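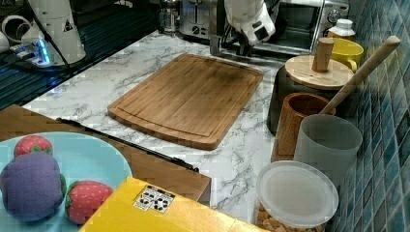 Silver toaster oven, marble counter.

Week 7: Who pays when the mine shuts?

Okay, so last week we left the Montes pit halfway through its working life, with everybody happy and ore going down the road. Now we skip to the end. I moved this session up from later in the term since half of you asked about it in September, and I'd rather do it while you still remember how stripping ratios work (you do still remember, right?).

Before class, please read the Bárány chapter on financial assurance. Skip her appendix unless you like bond law. I do, but I'm told that's a problem.

Words we'll keep using

Closure is the point where production stops and the company starts taking things apart. Reclamation is the dirt work: reshaping slopes, putting soil back, planting. Post-closure is everything after that, mostly water, and it can run on for a very long time. People mix these three up constantly, even in permits, so when you read a document check which one the author means.

A reclamation bond is money, or a promise of money, that the operator hands over before digging. If the company walks away, the regulator uses it to do the work. If the company does the work itself, it gets the bond back in stages. Simple idea! The trouble is all in the number.

The Sketcombe story

I use Sketcombe every year because it's such a clean mess. Lead mining started there in 1849, long before any bond rules, and the old workings were never mapped properly. A second operator came in much later to rework the waste piles, posted a bond for the piles only, and went broke. The regulator had money to reshape the piles and not a cent for the water coming out of the old tunnel underneath them. You can guess which of the two was the expensive part.

Ditte Blöndal wrote the best short account I know of it (copy in the course folder, fourteen pages, goes quickly). She thinks the agency should have refused the permit until somebody took on the tunnel. I lean the other way, a little. Reworking the waste did remove a lot of lead from the surface, and with no permit you'd still have the tunnel and the piles too. We'll argue about it in class, so come with a view.

Working out a bond

Let's do a small one together. Pravau is a made-for-class open pit, and the disturbed area is 266 acres. Suppose placing soil and seeding costs $600 an acre. Multiply it out and you get $159,600.

Now, that's one line of the estimate, and it's the line everyone gets right. You also need:

Earthmoving. Usually the biggest item by far. It depends on volume and haul distance, so acres won't help you. Go back to your week 3 notes for the truck cycle method.

Demolition. Mill, conveyors, fuel tanks, offices. Don't subtract scrap value. Students always want to subtract scrap value, and most regulators won't let you, for the good reason that scrap has a habit of leaving the site before the agency gets there.

Water. Treatment if you need it, sampling either way. For Pravau, assume 7 years of sampling and no treatment plant. In the homework I'll take that comfort away from you.

Indirect costs. The government has to hire a contractor, pay for engineering, and keep somebody on site to supervise. It doesn't own a fleet of trucks. So you price the job at what an outside contractor would charge, even if the company swears it could do it cheaper with its own crew. It probably could! But the bond is for the day the company's gone.

Cash, surety or a handshake

There are a few ways to post the money. Cash in an account is safest for the public and hurts the operator most, as that money could be buying drills. A surety is a third party promising to pay, for a yearly fee. A letter of credit is a bank doing much the same thing. Then there's self-bonding, where a company with a strong balance sheet promises to be good for it.

Bence Kerekes asked me after the last session why any regulator would accept a self-bond, and it's a fair question. The usual argument is that a big company with many mines isn't going to vanish. My worry is that commodity prices fall for everyone together, so the promise gets weak at exactly the time several mines are closing. Look at the price chart from week 2 again with that in mind.

One more wrinkle: bonds get stale. The pit grows, diesel gets pricier, the plan changes. If the estimate isn't redone every few years, it describes a mine that no longer exists. Most of the shortfalls in the reading packet come from old estimates, and hardly any from bad arithmetic.

Homework

1. Redo the Pravau soil and seeding line with the disturbed area doubled and the unit cost unchanged.
2. Add a water treatment plant that runs with no end date. How would you put a figure on that today? Tell me what discount rate you chose and defend it in a paragraph.
3. Read the Mamach closure plan, section 4 only. Find one cost that's missing. There are at least two.

Titilayo Adebisi is taking questions on the spreadsheet this time, and Bianka Somogyi has the printed copies of the Mamach plan if the download gives you trouble (the maps are huge). Please show units on everything. A bare number gets half credit, same as before.

Next week is royalties. Bring a calculator that isn't your phone.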